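Brakow Sloped-Side Sorting Bin, Gray

Home > Workshop and Utility > Bins and Totes > Large Bins

Item: Brakow Sloped-Side, large
Color: gray
Sold as: single bin, no lid
In stock, ships Tuesday

We've sold a lot of bins over the years and this is the one we keep putting back on our own benches. The Brakow is big, plain and wide open at the top, with sides that lean inward on the way down so small things slide toward the floor of the bin where you can get at them. If you have ever chased a marker cap around the corners of a straight-sided tote, you'll get why we like it so much!

Where it fits

Most people buy it for the stuff that doesn't belong with anything else. Garden hand tools, balls, craft supplies, a brush and pan, boxes of small parts, whatever comes off the workbench at the end of the day. You can see straight down to the bottom, so things don't go missing the way they do in a deep bucket. It works on a bench, on the floor of a shed or on a sturdy shelf (measure your shelf first, please – it's a large bin and we do get returns for that).

What it's like to use

The flat panels make it easy to wipe out with a damp cloth. The floor is flat too, so a box will sit square and a long tool can lie down properly. Round things will roll until they meet a wall, and then they mostly stay put. A big item like a dustpan can rest right on top of the smaller ones and still come out in one pull, and you don't need to empty anything to get to it.

Rhun Gittins in our returns room has had his for years and loads it with anything that comes in without packaging. His only complaint is that other departments borrow it.

How it wears

Gray hides a lot, but it will scuff. Expect pale scratches along the upper edges from things being dropped in, and marks on the floor if you keep metal tools in it. A bin that gets daily use ends up with real wear on the inside walls, patches and speckles and all. We think that's fine in a working bin. If you want something that stays pretty for the living room, look at the Koyama fabric baskets instead.

The bin on our plywood bench has plenty of miles on it, and on an ordinary day it holds a yellow ball, a blue box, a hand cultivator and a white dustpan with an orange lip, with room left over.

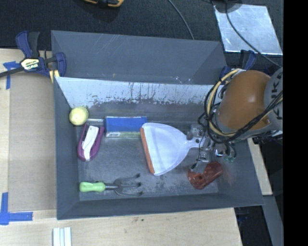 Care

Empty it now and then and shake out the grit. Warm water and dish soap will take care of most things. Skip wire wool and gritty powders, they dull the panels and leave a surface that picks up dirt faster. Dry it before you put cardboard boxes back in.

What customers say

"Bought one for the potting shed and came back in October for two more. Trowels in one, twine and labels in another, and the third has been taken over by dog toys." – Yogesh Yadav

"Bigger than I pictured, in a good way. Wish it had handles."

"Does the job. The slope on the sides took me a day to get used to, now my old tote feels clumsy."

Questions we get a lot

Does it come with a lid?
No, and the Kulton lids don't fit it. We've tried.

Will it stack?
Empty bins can be stored one inside another. Please don't stack full ones.

Can I order for a school or a club?
Yes! Orders of 12 or more get the trade price, and we can send them on one pallet. We once sent 80 to a single school district and they all went out the same afternoon.

Is it OK outdoors?
Under a roof, sure. We wouldn't leave it in full sun all summer.

Can I send it back?
You have 30 days, as long as it's unused. Send it in the box it came in if you still have it.

Goes well with

Pirer bench mat, non-slip – keeps the bin from creeping when you rummage
Kulton clip-on label holders, pack of 12
Koyama fabric basket, medium

Orders placed before noon go out the same day, apart from pallet orders, where we'll call you first to agree on a delivery time.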